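Kulilton K2 Bimanual Workcell
Tabletop research station for utensil and container handling

The Kulilton K2 is a two-arm tabletop station for collecting demonstrations and running learned manipulation policies on the same hardware. It is supplied to research groups working on kitchen and bench tasks in which a tool has to be held in a usable orientation, such as spatulas, ladles, brushes and scoops. The arms, fingers, control box and recording software ship as one unit and are calibrated together before delivery.

Each arm carries a parallel gripper with squared finger tips. The tips are flat on the gripping face, which favors thin handles over round ones. Replacement tips are held in place with two screws and can be changed without recalibrating the wrist.

Recorded data is written as one file per episode, with joint positions, gripper opening, commanded action and camera streams on a common clock. Episodes can be replayed on the arms at full or reduced speed. Replay at reduced speed is recommended the first time a data set is moved from one station to another.
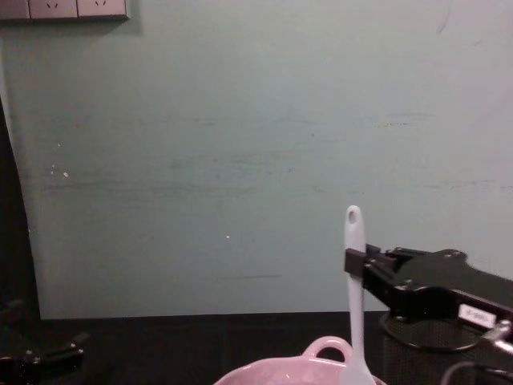 By Lilian Mushi and Oduor Laizer, Irnow Applications Group | 2026-01-02

Application note: grasp height on flexible utensils

Silicone utensils bend under contact. A policy trained on rigid tools tends to press until the expected wrist position is reached, and the handle rotates in the fingers before the head has moved through the bowl. The work reported in this note tested whether the height of the grasp on the handle could be chosen by the policy as part of the action.

The white spatula is held upright at the pink bowl by the right gripper, with the fingers a little below the hanging hole. This is the high grasp. It leaves most of the handle free below the fingers and keeps the gripper above the rim, at the cost of more bending at the head. The low grasp reverses both effects.

Training used 1503 teleoperated episodes recorded on one K2 station. A further 529 episodes were held back for offline checks of predicted grasp height. Control ran at 30 Hz in all trials. The policy was the standard Muriithi action-chunking model with one added output for grasp height, measured along the handle from its upper end.

With the added output, the policy selected the high grasp for deep bowls and moved lower for shallow ones. Handle rotation in the fingers was reduced compared with the fixed-height baseline. The gain was smaller on handles with an oval section, and there was no measurable gain on rigid tools. Failures were mostly late releases, where the fingers opened after the wrist had begun to retract.

The method does not estimate bending directly. Users who need force at the tool head should fit the Bistano wrist sensor, which replaces the standard wrist flange and requires firmware from April or later.

The episode set and the modified model configuration are included with new K2 orders. Existing owners can request both by quoting the station serial number and order code 2677.

Contact Irnow Sales and Support | © 2026 Irnow. All rights reserved. | Back to top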